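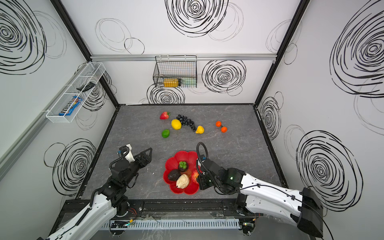
Figure 2. A red bowl with a scalloped rim on a grey marble-patterned surface.

3.2 What people meant by "the good bowl"

I'd gone into the interviews expecting to talk about recipes. My plan was to ask each household what they cooked for guests and how that differed from what they cooked for themselves, and then to spend a happy few weeks comparing stews. By the second kitchen I'd more or less given that up, as people kept steering me back to the crockery. They would answer my question about food in a sentence and then get up and open a cupboard.

The phrase I heard most was "the good bowl", nearly always singular, even in homes with a whole shelf of bowls that looked perfectly good to me. I asked everyone what made it good. Price hardly came into it. Florencia Lucero told me hers had come from a market stall in Vernasar and cost less than the onions she bought the same morning, but it was the one her mother reached for when the priest called, and so it stayed the good one after her mother died. She's since been given a far grander dish by her in-laws. It holds clothes pegs.

Shape mattered more than I'd have guessed. Petal and wavy rims (see Figure 2 for the general type) came up again and again as the thing that marked a bowl out for company. Dardo Vergara put it rather bluntly: a plain edge is for eating from, a fancy edge is for putting down in front of people. He also complained that fancy edges chip, and that you can't pour from them without soup going down your wrist — a point I can confirm, having helped him serve.

Colour was a muddier business. Several people in Sultinano said red was for feast days, and I got quite excited and started drafting a paragraph on it. Then I went up to Durán, where two sisters assured me red was what you gave children so you could find it in the grass. I've left the question open, and I'd be wary of anyone who claims a tidy colour code for the valley on the strength of one town.

Lending turned out to be the richest topic of the lot. A pot can be lent to anyone, it seems, and nobody minds much when it comes back. The good bowl goes only to certain people, and it must never come back empty. What goes in it varies: eggs, a few lemons, a heel of cake wrapped in a cloth. Maximiliano Medina remembered an August when his family's bowl was out of the house for most of the month, passed between three neighbours who all had weddings on, and it came home holding a live chick. His grandmother thought this excessive and sent round a jar of quince to even things up.

I should say something here about the household inventories, which I drew on to check whether any of this was new. The Gralten collection has 274 of them, mostly short, mostly in terrible handwriting, and I read the lot. Bowls are listed, but the clerks weren't interested in which one was good. They wrote "bowls, various" and moved on to the livestock. Only 10 entries single out one bowl for separate mention, and in most of these it's been left by name to a daughter or niece. That fits rather nicely with what Florencia and others told me about how such things travel down a family, although 10 entries is thin stuff and I don't want to lean on it.

There was one proper disagreement. Maximiliano Núñez, who ran a hardware shop for years and sold a great many bowls, thinks the whole idea is recent. On his account it started when cheap moulded ware came in and people suddenly had enough bowls to be choosy about. Before that, he says, you had one bowl, and it was good because it was the bowl. Josphat Mwakalinga made much the same objection when he read a draft of this section, and pointed me to similar worries in his own work on borrowed stools. I think they're partly right. The older speakers did describe fewer dishes per house, but they also described hiding one of them from the children, which suggests that a bit of ranking was going on even then.

I come back to the hiding places in section 3.3.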